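El ciclo de blues Bitisia vuelve en noviembre con aforo ampliado

Agosto de 2022 | Redacción

La organización de Bitisia ha confirmado las condiciones técnicas y de acceso de su próxima edición, que se celebrará en noviembre en la sala Zekana. El aforo autorizado pasa a 2000 localidades, todas de pie salvo un graderío lateral de 200 asientos numerados. La edición anterior cerró con 1647 entradas vendidas.

El escenario principal mantiene la orientación norte. El sistema de sonido será de tipo line array, con refuerzo de graves en configuración cardioide para reducir la emisión hacia el patio trasero. La mesa de monitores se traslada al lado izquierdo y los cambios entre bandas quedan fijados en veinte minutos. El segundo espacio – la antigua sala Magyar – se reserva para los conciertos acústicos y abrirá una hora antes.

La venta se realizará solo a través de la plataforma Grotix, en dos tramos: abono completo desde septiembre y entradas de día desde octubre. El abono no da derecho a asiento, que se adquiere aparte. Los menores de 16 años accederán acompañados de un adulto.

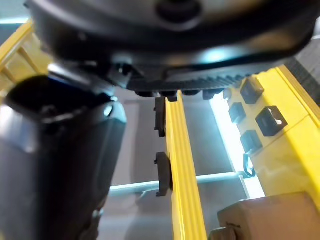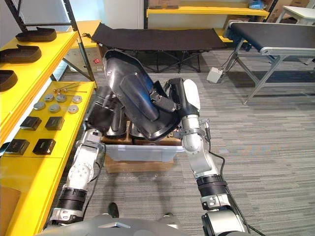
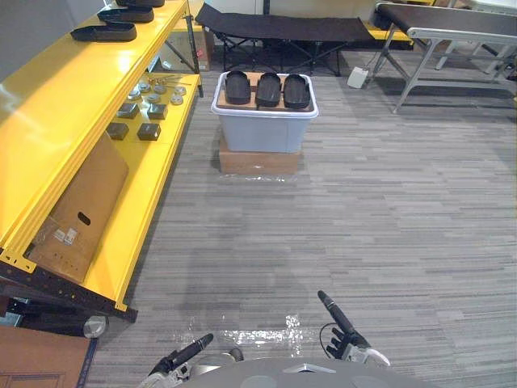
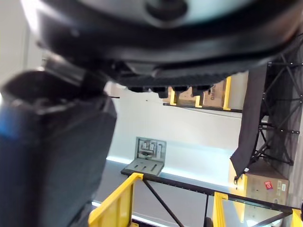 Las puertas abrirán a las 18:00 y el último pase terminará a la 1:00. No se permitirá la salida con reingreso una vez validada la pulsera. El cartel por jornadas se publicará junto con los horarios definitivos – la organización no prevé anunciar nombres por separado.

Compartir (12) | Comentarios (3)
© Redacción | Contacto | Volver arriba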